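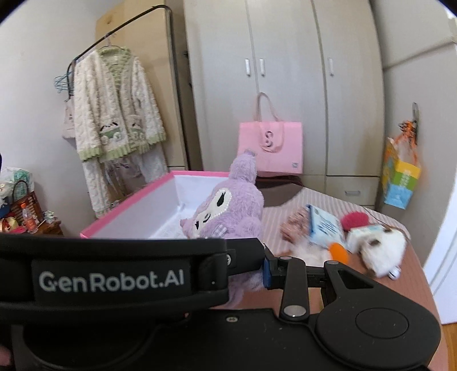 Mudgway Young Engineers' Club: Robot Explainers

When a gripper squeezes too hard

Look how close those jaws are to the lavender toy's fuzzy fur! Picking up a cuddly toy is one of the trickiest jobs you can give a gripper, and today we're going to find out why. We'll also tell you about the time it went wrong for us.

A gripper is a robot's hand. Ours at the club is called Filtier, and it has two jaws that close together like your finger and thumb. When you pick up a toy, your skin feels it pushing back, and your brain says "that's enough, stop squeezing". You do this hundreds of times a day and hardly ever think about it.

Filtier can't feel like that. It has a small sensor in each jaw that measures the push and sends a number to the computer. We set the rules like this:

Number reaches 70: stop closing and hold still.
Number reaches 100: something is wrong, let go!

With a wooden block it works brilliantly. The jaws touch the block, the number shoots up, and Filtier stops at once.

So what went wrong?

One afternoon in April we gave Filtier a plush rabbit. The jaws closed, and closed, and kept on closing. Fur and stuffing are squashy, so they hardly push back at first, and the number crept up very slowly. It got to 13 and stuck there. The computer thought the jaws were still closing on thin air!

Then came a horrible little ripping noise. A tuft of fur had worked its way into the joint where two of the metal bars meet, and when the bars moved, they pulled it tight. One of us hit the big red stop button and everything froze. The rabbit lost some fluff and one seam, but it has been sewn up and now lives on our shelf.

A place where moving parts come together is called a pinch point. Scissors have one and so do door hinges. Pinch points can catch fur, hair, sleeves, strings and fingers, and a robot won't know the difference.

How we fixed it

First, we gave Filtier a second rule. Now it also checks how far the jaws have moved, and if they go further than they should for that toy, it stops, whatever the number says. Next, we fitted a soft cover over the joint. Then we tested it again and again, 141 grabs in all, and nothing got caught. Hooray!

Staying safe near a gripper

Tie back long hair and roll up loose sleeves.
Know where the stop button is before you start.
Keep your fingers out of the jaws, even when they are still.
If something gets stuck, press stop and fetch a grown-up. Don't tug!

Try it yourself

Put on a pair of thick gloves and shut your eyes. Ask a friend to hand you a block, then a soft toy. Which one is harder to feel? Now you know a bit more about Filtier's problem.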